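Soils and Water, Lecture 2: Texture, Structure, and Where the Rain Goes
Hauke Wiegand
Updated Jun 5, 2020

Last time we got as far as the idea that soil is mostly a set of gaps with some solid stuff holding them open. Several of you looked doubtful, so let's start there again, because once it clicks the rest of the course gets much easier (and much more fun).

Take a shovelful of good garden soil. Close to half of it, by volume, is empty space. That space is filled with air, water, or some mix of the two, and the mix changes all the time. Roots live in those gaps. So do worms, mites, fungi, and bacteria. When a farmer says a field is "tired," very often the minerals are fine and the gaps have been squeezed shut.

Texture

Texture means the mix of particle sizes in the mineral part of the soil. The sizes have names you already know:

Sand - the biggest grains, up to 2 millimeters across. Anything larger counts as gravel and gets sieved out before we talk about texture at all. Sand feels gritty and you can see single grains.

Silt - too small to see as grains, smooth like flour when dry, a bit silky when wet. It doesn't stay in a ribbon well.

Clay - the smallest of the three, and the one that behaves most strangely. Clay particles are tiny flat plates. They carry electric charge on their surfaces, they hold on to water and nutrients, and many kinds swell when wet and shrink when dry. That is where the big cracks in a dry clay field come from.

A soil with a workable mix of all three is called a loam. People often expect "loam" to mean equal thirds. It doesn't! Clay is so active that a fairly small share of it is enough to make its presence felt, and a typical loam has a good deal less clay than sand or silt.

Please don't mix up texture and color. Dark soil usually means organic matter, red usually means iron oxides, and neither one tells you how sandy it is.

The ribbon test

You will do this so many times this term that you'll be doing it on vacation. Take a small handful of soil, pick out the stones and roots, and wet it until it feels like putty. Squeeze it between thumb and finger and push it out over the side of your finger.

If it won't even form a ball, you have sand. If it makes a ball but only a short ribbon before it breaks, you are in loam territory. A long, shiny, bendy ribbon means clay. Then rub a very wet pinch in your palm and decide if it feels more gritty or more smooth.

The usual mistake is too little water. A dry clay can feel like gravel, and students write down "sandy" with great confidence. Keep kneading.

Structure

Texture is what the soil is made of. Structure is how the pieces are stuck together. Sand, silt, and clay clump into crumbs and blocks, held by clay, by root hairs, and by the sticky leftovers of everything living and dying down there. The spaces inside a crumb are small and hold water. The spaces between crumbs are large, so they drain fast and let air back in. A healthy soil needs both sizes!

You can't do much about texture. Trucking sand onto a clay field is expensive, and in small amounts it can make things worse. Structure is another story. It can be wrecked in an afternoon by driving on wet ground, and it can be built back over years with cover crops, compost, and patience.

A nice demonstration, if you have a windowsill: lower a dry crumb from a field edge and one from the middle of a plowed field into two glasses of plain water. Wait a little. The crumb from under grass will often sit there holding its shape long after the plowed one has slumped into mud.
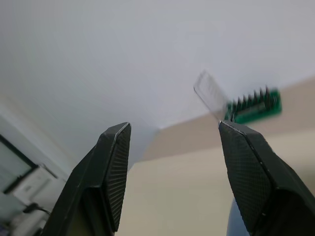
Infiltration

Infiltration is the speed at which water enters the surface. It starts out quick in dry soil, then slows and levels off. The steady value at the end is the one we care about when we ask what happens in a long rain.

Our two sites at Wakunus make a lovely pair. Bello Danladi poured 300 milliliters of water into a ring on each one. Under the old hedge it was gone before he had finished writing the label. On the tractor path it took 115 minutes. The texture class is the same at both - loam, checked by ribbon - so what you are looking at is structure, plain and simple.

When rain arrives faster than the soil can take it, the rest runs off and carries the finest particles with it. Bare soil makes this worse. Raindrops break the crumbs at the surface, the loose bits plug the gaps, and a thin crust forms. Even a light layer of straw helps a great deal, since the drops hit the straw first.

Field capacity and wilting point

After a soaking rain, the large gaps drain by gravity. What stays behind in the small ones is what we call field capacity. Plants then draw the water down until what is left is held too tightly for them, and that is the wilting point. The difference between the two is the water a plant can use.

Clay holds the most water in total, but it keeps a lot of it for itself. Sand gives up nearly everything it has and has very little to give. Silt loams often come out best of all, and this is why people have fought over them for such a long time.

For next time

Bring a jar of soil from somewhere you walk often, with a lid that closes. Do the ribbon test on it before class and write your answer on the lid. Read the section on organic matter in the course pack, and skip the part on lime, which we'll pick up in December.

Related notes
Lecture 1: What Counts as Soil?
Lecture 3: Organic Matter and the Things That Eat It
Field sheet: Ribbon test, step by step
Field sheet: Ring infiltration at Wakunus
Reading list for the term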